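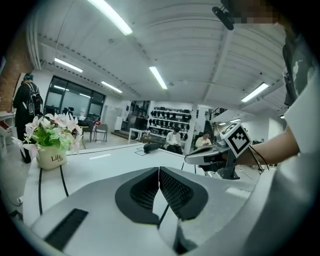
Figure 1. Artificial flowers in a small pot on a white table.

Unit 6: Color Fastness and Fading in Indoor Decorative Materials

Course notes, Materials for Interiors. Revised March 30, 2019.

6.1 Scope

These notes cover the loss of color in dyed and pigmented goods kept indoors: upholstery, curtains, printed paper, painted plastics, and artificial plants. Outdoor weathering is treated in Unit 7. Read section 6.4 before the lab.

6.2 Dyes and pigments

A dye is dissolved or held at the molecular level in the material it colors. A pigment is a fine solid that stays as separate particles in a binder or in the plastic itself. Light usually breaks down the molecules at a surface first. In a dyed fiber most of the colorant is close to a surface, so the change can be fast. In a pigmented plastic the outer particles shield those below them, and the same exposure gives a smaller visible change.

Exceptions are common. Some organic pigments, mainly in the red and yellow range, fade faster than a good vat dye. Treat "pigmented" and "lightfast" as separate properties and check both on the supplier's sheet.

6.3 What causes fading

Light. The damage depends on the wavelength, the intensity, and the total time of exposure. Ultraviolet does the most harm per unit of energy. Visible light also fades many dyes, particularly the blue end of the range. A UV film on a window slows fading and does not stop it.

Heat and moisture. Both speed up the reactions that follow once light has been absorbed. Cotton and other cellulose fibers are more sensitive to humidity than polyester.

Gases. Nitrogen oxides from gas heaters can shift certain blue dyes on acetate toward red. This is called gas fading and can take place in the dark. Ozone has a similar effect on some dyes.

Wear and cleaning. Rubbing removes surface colorant. Cleaning agents may remove it, or may leave the fabric alkaline, which changes the shade of some dyes without destroying them.

6.4 Total exposure

For a first estimate, use the reciprocity rule:

H = E x t

where H is the exposure in lux hours, E is the illuminance in lux, and t is the time in hours. An object lit at 479 lux for 10 hours receives 4,790 lux hours. The rule assumes that a low level for a long time does the same damage as a high level for a short time. It holds fairly well at ordinary room levels and less well in accelerated tests, where the sample also heats up.

Lux is weighted to the human eye and carries no information on UV. Two rooms with the same reading can fade the same fabric at different rates. Record the type of source with every reading - daylight through glass, LED, fluorescent - or the number is of little use.

6.5 Rating a change

The blue wool scale runs from 1 (very poor) to 8 (excellent) in the ISO system. The reference strips are exposed beside the sample, with part of each covered. The rating is the number of the strip that shows a similar contrast between covered and uncovered areas.

The gray scale for color change runs from 5 (no change) down to 1 (large change), with half steps. The two scales are not interchangeable. Students lose marks every year by quoting one number without naming its scale.

6.6 Case: the Worgate lobby

The Worgate lobby has a glazed south wall and a seating area with dyed cotton covers. Readings at the seats reached 845 lux at midday in March. The covers on the window side were replaced after 2 years. Those on the inner row stayed in use. The replacement fabric, Plirnitz, is a solution-dyed polyester: the pigment is added to the melt before the fiber is drawn, so color runs through the full cross section.

Note that the case changes fiber and colorant together. It cannot be used to show which of them gave the improvement.

6.7 Lab preparation

Cut one strip each of the Flastis cotton and the Feng viscose. Cover half of each strip with opaque card and mount it beside the blue wool set. Keep all samples in the same plane, at the same distance from the lamp. Label the back in pencil - ink can bleed through. Bring the completed exposure table from 6.4 to the session.

Reading for next unit: chapter on weathering of polymers, sections on chalking and surface cracking.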